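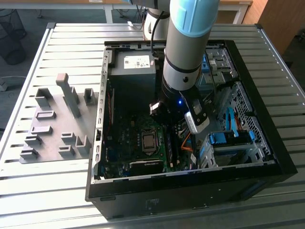 A desktop tower with its side panel off.

Old computers, new fees

The Lidgate office park is getting a new electronics drop-off in April, run by a company called Siditz, and the flyer that came with the water bill wants us all to feel great about it. I read it twice and I don't. It says 200 households "took part" in the Sindgate trial last year. Took part how? Brought in a laptop? Signed a sheet? The flyer also says 3,000 pounds of material was "diverted," a word that can cover nearly anything. Diverted from the landfill, fine. Diverted to where?

I have asked this before, when the old drop-off behind Dlamini Hardware closed. The answer then was that everything went to "partners," and a partner could be a shop that fixes machines and sells them cheap, or a yard that shreds them. Those are very different ends for a desktop that may need nothing more than a new drive. Shredding gets you some metal back. It does not get you the computer back, and a kid down the street could have used it.

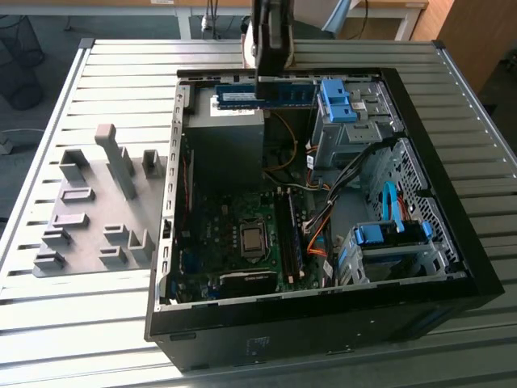
My neighbor read a draft of this and told me I was being unfair, that most of what people haul in is junk, that she had kept a dead tower in her closet for years and would have paid anybody to take it away. Maybe so. But she will be paying, and that is my other complaint. The first 2 items are free, and after that it is 3 dollars apiece. A keyboard is an item. A mouse is an item. By my reading of the rules a power cord is an item too, if you bring it in loose — so tie it to something.

Then there's the matter of your files. Siditz says drives are "handled securely," and the flyer leaves it there. I called the number and got a recording. Until I hear what they do, and whether they'll put it on paper, I would take the drive out at home and keep it. On most desktops that means a few screws and two cables. Unplug the thing first.

I am not telling anyone to stay away. A drop-off is better than a ditch, and we have all seen what ends up in the ditch on the Sindgate road. But before you load the car, ask at the gate which machines get fixed, which get shredded, and who gets the money when one is sold. If you get a straight answer, send it in and I'll print it in the next issue.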